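Category: Laundry & Drying > Ceiling Airers
Shared 87 times · 3 comments

Ollbridge Ceiling Airer with Pulleys

The Ollbridge is a drying rack for clothes which hangs from the ceiling. You let it down with a cord, you put the wet laundry on the rails, and you pull it up again to where the warm air is. My grandmother had one in her kitchen, made by a neighbor, and the idea of ours is the same. We changed the pulleys and the cord, and we spent a long time on the end frames. The wooden rails are almost as she would remember them.

It is sold in 2 lengths. The short one is made for a bathroom or a hallway. The long one has rails of 87 inches and needs a room where you can walk around it when it is down. Please measure the ceiling and also the floor below it. Many customers measure only the ceiling, and afterwards they find that a cupboard door cannot be opened while the rack is lowered.

What arrives in the box

You receive the end frames, already painted, and the rails, which are wrapped in paper. There is a single pulley, a double pulley, a wall cleat in cast iron, and one length of cotton cord. The screws are in a small cloth bag. We do not include wall plugs, as ceilings are so different that the ones we would send would be wrong for half of the people. A hardware store near you will know what is used in your houses.

The frames come from the foundry Antunes, with whom we have worked since our first airer. They are heavier than the pressed steel frames you find in cheaper sets. When you hold one in your hand you will feel it is a little rough on the back side. It is left so on purpose, the paint holds better there. If you find a chip in the paint on the front side, write to us and we will send a small bottle for repair.
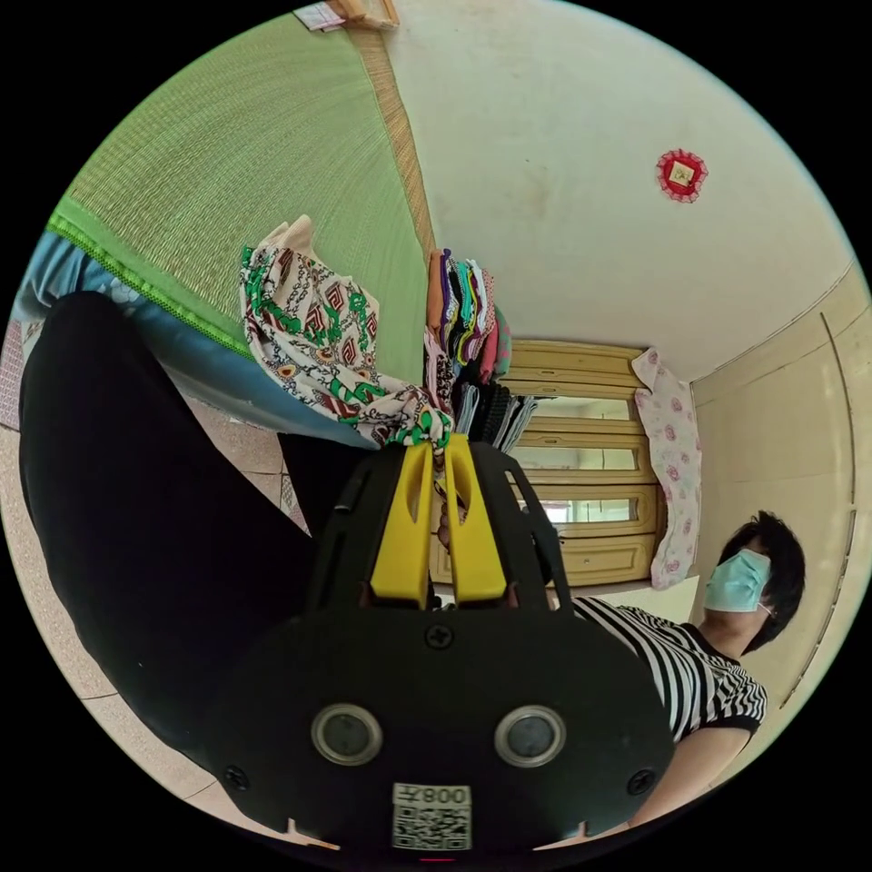
Hanging small pieces is where most questions come from. The rails are smooth, and a light thing can slide when the rack goes up. The best way is to take it by one corner, like the patterned cloth in the yellow fingers, let the rest fall down, and then lay it over the rail so that both halves have nearly the same weight. Very small things, such as socks, can be put over the outer rails, where you can reach them. Heavy things go in the middle. If all the wet jeans are on one side, the rack will hang crooked and the cord will rub on the cheek of the pulley. It does not break from this, but it makes a noise which you will not like, and after some months the cord will look hairy in one place.

How to choose the place

Look for the joists first. The pulleys must be screwed into wood, never only into plasterboard. In older houses the joists can be found by knocking, and in newer ones a stud finder is more reliable. Both pulleys should be in one line, and this line can run along a joist or across several. Across is easier, as you have more choice for the distance.

The cleat goes on the wall, at the height of your chest. If there are small children at home, put it higher and always wind the rest of the cord around it, so that no loop is hanging. We ask you to take this seriously. The cord is long when the rack is up.

Do not install the airer directly over a gas stove. Over a radiator it is very good. Over a bathtub it is also good, and you can hang things that still drip, but then the wood should be oiled before the first use. In a kitchen the laundry takes the smell of frying, and we cannot offer a solution for this except to cook something else on that day. 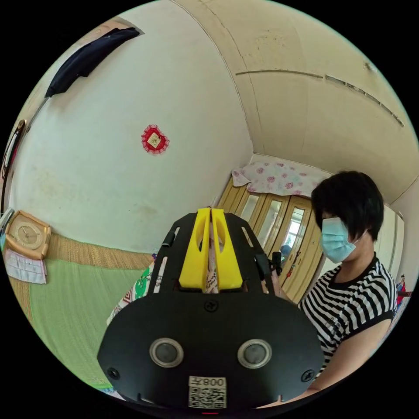 The distance from the ceiling should leave enough air above the rails. When the rack is pulled up until it touches, the upper fold of a towel stays damp for a long time and you may see a mark on the paint of the ceiling. Stop pulling a hand's width before the end. You can tie a small knot in the cord which meets the pulley at the right moment. This was suggested by a customer and we now do it in our showroom too.

About the rails

We use pine from the sawmill in Stelcombe, planed and with rounded edges. The wood is not treated. It will become darker with time and near a window it will become darker on one side, so you may turn the rails every February or whenever you do your big cleaning. Knots are normal. A knot which is loose or sticky is not normal, and we will replace such a rail without discussion.

For the first few weeks please do not put white linen directly on new pine. Lay an old sheet under it, or use the rails only for dark things. Pine can give a little color when it is fresh, especially if the cloth stays on it overnight. To oil the rails, take a food-safe oil with no color in it, a thin layer, and wipe off everything that the wood does not drink. Let it dry as long as the bottle says and then one day more.

If you want a harder wood, we can make the rails in ash for an extra price. Ash rails weigh more, and I would not advise them for the long size if the person who lifts it is not strong. Pine is enough for nearly everybody. 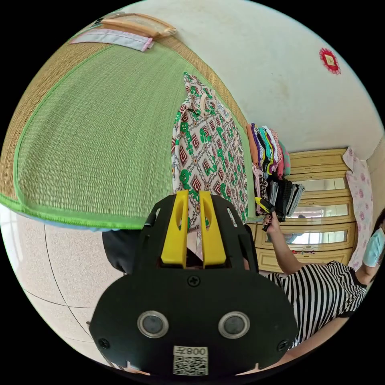 Raising and lowering

Stand beside the rack and not under it. Unwind the cord from the cleat, but keep one turn around it until you feel the weight. Then let it down slowly with both hands. A full rack of wet cotton is heavier than one expects, and if the cord runs through your hand it will burn the skin.

To raise it, pull in long even movements. When it is up, make the turns on the cleat in the form of an eight and finish with one turn under itself. If the rack comes up crooked, do not pull harder. Let it down again and look if one cord has jumped from its wheel. This happens mostly with new cord, which is stiff.

The pulley wheels have a brass bushing and want one drop of oil per year. More oil is worse, it will fall on your shirts.

Cord and spare parts

The cotton cord was chosen by us after trying several kinds. Nylon is stronger on paper, but it slips on the cleat and stretches when the room is warm. The cord should be changed when you see broken fibers, and in any case if you moved to another house and the old cord is too short. Please do not make it longer with a knot, the knot will not pass the pulley.

Every part of the Ollbridge can be ordered separately, also for airers bought from us long ago. The one exception is the very first model, which was called Corum. It had a narrower frame and the new rails do not fit in it. For the Corum we still have some frames in the old form, and when they are finished there will be no more. If you are not sure which model you have, look on the inside of the end frame, where the name is cast.

The cloth bag of screws can be ordered too. It weighs 390 grams and can go by normal letter post in most countries, so please do not pay for a parcel.

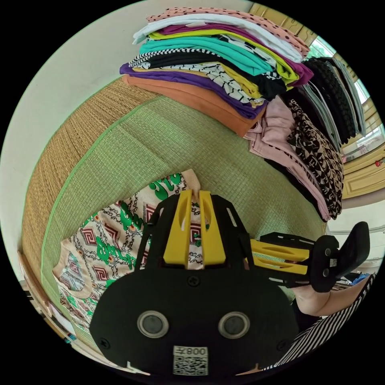 6 min read

Delivery and return

The short size is sent in one box. The long size is sent in 2 packages, and it can happen that they do not arrive on the same day. Please wait with your complaint until the second one had a chance to come. The rails are in the long tube and the metal is in the small box. The driver will bring the tube to your door but is not obliged to carry it upstairs.

You may return the airer if it was not installed. If you drilled holes in the rails or cut them to fit, we cannot take them back, but we will take the rest. Cutting is allowed, by the way, and many people do it. Use a fine saw, cut all rails by the same amount, and sand the ends, otherwise they catch on knitwear.

If a frame is broken on arrival, keep the box and send us a photo of it from outside. The transport company asks for this every time.

Questions we received

Can I use it in a rented apartment? Ask the owner first. The holes are few but they are deep.

Can it hang from a sloped ceiling? Yes, if the slope is small. The pulleys must be free to turn so that they hang straight, and for this you need the swivel hook, which is a spare part.

Can I dry a blanket on it? A thin one, yes. Fold it over 3 rails so that it stays open and the air can go through. A thick wool blanket is better dried lying down.

Is the black paint the only color? At the moment we have black and cream. The green was stopped, the supplier changed the tone and it did not match any more with the pulleys.

Page last changed Mar 23, 2021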